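4.2 Verification without presence

Most writing on missile restraint in the region begins with the weapons themselves: their range, their payload, the place where they are based. In this section we look at a smaller question, the one that negotiators in our interviews raised more often than we expected. When two governments agree that certain launchers will stay in storage, who checks the storage, and how often, and with what equipment? The answer has large effects on whether such an agreement can live longer than the leaders who signed it.

The older practice was to send people. An inspection team arrived at a declared site with short notice, counted the launchers, looked at the seals and wrote a report. This practice gives strong confidence, but it is heavy for the host. Military commanders dislike visitors, and they dislike even more the idea that a visitor may learn something outside the terms of the agreement. Several former officers told us that the preparation for one visit disturbed the normal work of a base for many days. One of them said that he would accept any camera before he would accept another visit.

For this reason, recent proposals give more weight to remote methods. Gallegos, in her working paper on the Burby talks, divides these methods into two groups. The first group observes from outside, mainly by satellite. The second group works inside the declared building and sends a limited signal to both parties. Perla Gallegos argues that the second group is politically harder but technically cheaper, and we agree with the first half of this claim. On the cost we are less sure, as the maintenance of a sealed system in a foreign military building has seldom been priced in an honest way. 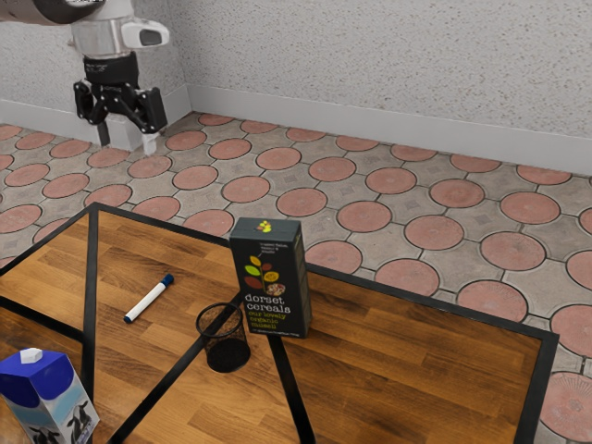
Figure 3. Simulated robot arm with parallel-jaw gripper, near the base of a wall.

The draft text known as the Robles formula tried to combine both groups. It allowed 10 remote checks in each calendar year and kept two visits by human inspectors, to be used only after a formal complaint. The complaint had to be answered before the visit could take place. In our reading, this order was the main weakness of the formula. A party that wished to delay could answer slowly, ask for a clarification, and then answer again. By the time the inspectors received permission, the value of the visit would be small.

The negotiators were aware of this. Three of those we interviewed described a long discussion in February, when the Toltorik delegation asked for a fixed limit on the time for answers. The other side did not refuse the limit but wanted an exception for military exercises. As exercises are frequent and their dates are decided by the host alone, the exception would have covered a large part of the year. The discussion was closed without a decision — the minutes say only that the matter was "noted by both sides".

A second difficulty concerns the meaning of a failed signal. If a sensor stops reporting, there may be a power cut, a broken cable or an attempt to hide something, and the other party cannot know which. The Robles formula treated every interruption as a technical fault until the contrary was shown. The Breleo group, a private circle of retired diplomats and defence scholars, proposed the opposite rule, under which an unexplained silence would count as a complaint. We do not think that either rule is fully satisfactory. The first one is too kind to the host, and the second one could turn an ordinary storm into a diplomatic crisis.

What can be said with more certainty is that smaller states in the neighbourhood were not consulted on this point, although a crisis of this kind would reach them first. Their officials learned of the draft from the press. In the next section we consider how their exclusion influenced the defence budgets which were presented in the same period, and whether a regional observer would have changed the behaviour of the two main parties.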